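PRESS RELEASE
For immediate use

Brukville food store asks households to bag it, label it, bring it in

June drive opens for fruit, veg and anything else that fits in a zip-top bag

Emeria, the neighbourhood food store in Brukville, is running its bagging drive again this June. Same idea as last year, bigger target. Last June local households handed in 1254 bags. We would like to beat that.

How it works. You buy a bit extra, or you have a bit extra. Small amount, two or three pieces, whatever a person living alone would get through before it goes off. Into a clear zip-top bag. Label on the front. Bring it to the store. We put it out on the shelves the same day and people take what they need.

Why small bags? Because big ones came back. We used to put out fruit and veg in crates and large sacks, and smaller households left them, or took a sack and threw half of it away. They told us so at the counter, several times. A pepper and a couple of tomatoes in one bag is a supper. A sack of peppers is a problem.

What is new this year

Two drop-off points instead of one. The main door on the yard side, as before, and a second table inside the Praltidik hall, which is open until 8pm for anybody coming from work. Please dont leave bags outside either one after closing. Foxes.

Bags and labels are free from both points. The bags come from Dreßler, the packaging wholesaler on the ring road, who have given us the lot at no charge and delivered them as well. Very grateful. Clear bags only please, coloured or frosted ones mean we have to open everything to check it, and that slows the whole morning down.

What we can take

Loose fruit and vegetables, whole, not cut. Carrots, peppers, tomatoes, apples, onions, beetroot, citrus. Dried beans and lentils, in their own packet or decanted with the cooking time written on. Rice. Unopened tins, no bag needed.

What we can't: raw meat or fish, anything cooked at home, anything that has been frozen and thawed, eggs without a box. We know the meat rule annoys people. We have 2 fridges and both are full by mid morning.

Wrinkly is fine. We get asked this more than anything. A lemon gone hard and lumpy still has juice in it, and the rind grates well. Roll it on the worktop first. Soft carrots will do for soup. Mouldy or leaking, no, put it in your own compost.

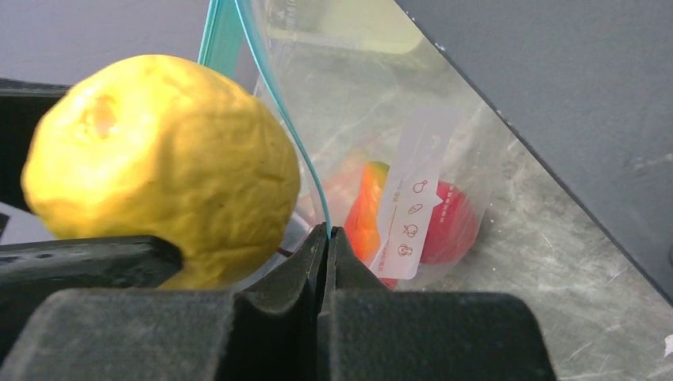
Packing, some pointers from the shelf team, who open more of these than anyone:

Press the air out before you close it. Run your finger along the seal twice, a lot of bags arrive with one corner open. Heavy things at the bottom. Don't mix onions with fruit, everything ends up tasting of onion. Tomatoes and apples go in dry, pat them with a tea towel, a wet bag sweats overnight and the label peels.

Write the day you packed it if you can remember. If you can't, leave it blank and we will make a guess from the look of things.

Schools and groups

Last year 13 classes packed bags as part of a lesson, and we would love more. We can lend a box of bags, labels and a packing sheet for a morning. Younger children did very well with the carrots and less well with the tomatoes, so perhaps plan for that. Ring or write to the store at least a week ahead, we only have so many boxes to go round.

Collecting food

No referral, no form, no proof of address. Come in during opening hours, take a bag off the shelf. Mornings have the best choice, the last hour has the least queue. If the stairs at the Praltidik side are difficult use the yard door, it is level all the way through.

Where and when

Emeria store, yard entrance, Brukville. Open 9am to 5pm throughout June. Praltidik hall table from 2pm until 8pm. Parking in the yard is for unloading only, ten minutes, please move on after that, the neighbours have been patient.

Notes to editors

Emeria is a not-for-profit food store serving Brukville and the surounding villages. Stock is donated by households, allotment holders and local shops. The June drive is supported by Dreßler (bags) and Praltidik (hall space).

Media visits welcome, mornings before ten are best as the shelves are full then. Please ask at the counter before photographing anybody who is collecting food. Further details from the Emeria press desk at the store.

ENDS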